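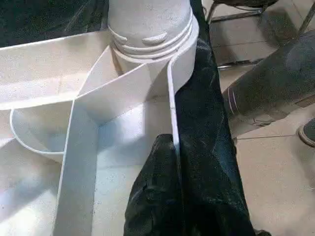 Section 4: Cleaning and refitting the compartment tray

By Hiếu Doãn
Saturday, May 16, 2026

This section covers the white plastic compartment tray of the Rireo desktop organiser. It applies to the standard tray and to the deep tray. If you have the Triltum wall version, follow Section 6, as the tray on that model is fixed and must be cleaned in place.

Clean the tray whenever dust or grit collects on the compartment floors. On a craft table or workbench this may be every week. In an office, once a month is normally enough.

You will need:

A soft brush, 20 mm wide or less
Two lint-free cloths
Washing-up liquid
A bowl of lukewarm water
A dry towel, large enough for the whole tray to stand on

CAUTION: Do not use scouring pads, bleach, acetone or white spirit. These will dull the surface and can make the thin curved walls brittle.

CAUTION: Do not put the tray in a dishwasher. The curved strips are held to the flat panels by moulded tabs and may lift at high temperatures.

4.1 Emptying the tray

1. Take out large items first, then small ones. Keep the contents of each compartment apart if you want to put them back in the same place.
2. Check the corners where the panels meet near the base of the centre column. Pins, staples and small beads tend to settle there.
3. Lift the tray with both hands, holding it by the flat panels. Do not lift it by a curved strip.
4. Tip the tray over a sheet of paper and tap the underside gently.

Note: The centre column stays on the tray for cleaning. It does not unscrew. Turning it by force will crack the joint underneath, and this damage is not covered by the guarantee.

4.2 Washing

1. Brush out loose dust, working from the column towards the outer edges.
2. Add 5 ml of washing-up liquid to the bowl and stir.
3. Dip the first cloth, wring it out well and wipe the flat panels.
4. Wipe the curved walls along their length, supporting the outside with your other hand. Light pressure is enough.
5. Run a corner of the cloth round each ridge at the foot of the column. If dirt has built up between the ridges, use the damp brush.
6. Wipe the compartment floors last.
7. Wet the second cloth with clean water, wring it out and go over everything again to remove the soap.
8. Stand the tray on the towel and leave it to dry at room temperature. Do not use a hairdryer or place it on a radiator.

Note: Small dark specks on the floor of a compartment are usually graphite or grit and will come off with the brush. Faint scuffs are normal wear. They do not affect the strength of the tray and should not be polished out.

If a mark remains after washing, mix a little bicarbonate of soda with water, rub it on with a fingertip, leave it for two minutes and rinse. Try it on the underside first – some older trays have a slightly softer finish.

4.3 Checking the joints

1. Press lightly on each dividing panel. It should not rock.
2. Look along the top edge of every curved strip. The edge should follow a smooth line with no gaps where it meets a panel.
3. If a strip has come loose, line up its tabs with the slots and press until both ends are seated.
4. If a tab has broken, do not glue it. Order a replacement strip from Merkon and quote part 405.

4.4 Refitting and loading

1. Make sure the tray is completely dry, including the underside.
2. Lower it on to the base with the column at the back. It should sit flat without being pushed.
3. Put the heaviest items in the compartments closest to the column.
4. Use the shallow, rounded compartments for small loose parts, which are easier to scoop out against a curved wall.

The maximum load is 100 g for each rounded compartment and 2,000 g for the whole tray. Do not stack anything on the broad flat panel if it overhangs the edge.

CAUTION: Keep the loaded tray away from the edge of the table. It is heavier at the back and can tip when pulled forward.

Related sections

Section 3: Assembling the base
Section 5: Adding a second tray
Section 6: Triltum wall version
Spare parts and order codes

Text checked by Sơn Chu. Contact: Merkon Customer Service, Triệu Building, ground floor
© 2026 Merkon. All rights reserved. Back to top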